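Speaker notes: Taking PCs apart with a robot arm in a shared workshop
Talk for the open evening, Tuesday. Slot is 20 minutes plus questions.
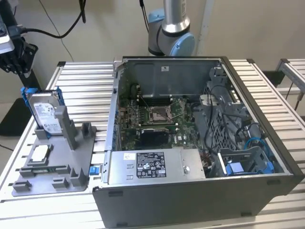 Slide 1. Tower on the bench with its side panel off, parts tray to the left.

Leave slide 1 up while people sit down. Say who I am, say the project is called Conduvton, say it was built at Werkley in the back half of the metal shop. Thank Zsolt Rácz for the table. Don't go into how we got the arm, it eats five minutes.

What the project is. We get retired office desktops from a local clearing company, Kiss. Most of them still work. The useful parts are the drive, the processor and the memory, and the rest goes to metal and board recycling. Doing one by hand is easy. Doing a stack of them is dull, and people start bending pins. So the question was how much of it a small arm in a hobby shop could do.

Point at the tower. Case on its side, interior up. Everything we want comes out upward, so the arm only needs to come down from above. The first month we had the case standing and tried to reach in from the side. Skip the story unless asked.

Point at the tray. Boglárka Bakos drew this and it was printed here. The drive stands upright in the upper slot, still in its blue caddy. The processor has its own pocket. The long slot at the bottom is for memory. The posts around the edge are at different heights, and people always ask about that, so say it now: they are there to steer a part that arrives slightly off, and the tall ones meet the drive first.

The tray matters more than the arm. Spend time on this. We had a plain box to begin with and the arm dropped parts in it. That is fine for scrap. For parts you want to test and reuse, you need to know which way up they are and where the contacts are. Once the tray had a place for each part we could also run the job backward and put parts in.

Slide 2, text only. The order of work:
Power cable off and case opened, by hand.
Cables unplugged, by hand for now.
Drive and caddy out.
Memory out.
Heatsink off, by hand.
Lever up, processor out.

Go slowly on the cables. This is the honest limit of the build. A cable is never in the same place twice. Back to slide 1 for a moment: black cables over the top of the drive cage, the blue SATA cable down the right side, the colored wires by the power supply. We tried having the arm push them aside. It worked on one case and pulled a connector half out on the next. Now a person does it before the run starts -- under a minute if you have done a few.

Drives. The blue caddy is a gift. It gives the fingers something to hold that isn't the drive itself. On cases without caddies we use a printed sleeve, and it is slower.

Processor. The lever is the hard part, the chip is easy. The arm has to press the lever down, move it sideways, then let it up without losing it. Boglárka's fix was a small hook on one fingertip. Mention that she will be at the bench afterward and can show the three earlier hooks.

Numbers, slide 3. We have run 252 cases since we started keeping a log. In 13 of them we damaged something we had meant to keep, mostly memory clips on the board. Cycle time with the manual steps left out is 880 seconds. A person is a lot faster than that. Say so plainly. The arm can be left running while you do the next case's cables, and that is the only reason it pays off.

Cost, slide 4. Table extrusion was left over from the old router. Print material for the tray and all the failed trays came to 67 dollars. Control software is Dultent, the free version, with our own scripts on top. If someone asks about the price of the arm, tell them to find me later.

Safety. Power supplies stay in the case and stay shut. We do not open them and the arm does not touch them. Repeat this one. Also, no hands over the table when the arm is live -- the stop button is on the front rail and everyone who books the bench gets shown it.

What's next. A second tray for small form factor cases. A better way to hold the case still, the current stops slip if the shell is scratched smooth. Zsolt wants to try a camera check of the socket before the lever goes down. I'd like that done by April but I should not promise it.

Questions I expect: data on the drives (wiped at a separate bench before anything leaves), laptops (no), can I bring my own PC (yes, ask first).

If there is time left, take people over to the bench in two groups. If not, stop after the safety part and leave slide 3 up.

Last updated: April

Related
Tray files and print settings
Booking the robot bench
Printed sleeves for bare drives
Notes from the router table teardown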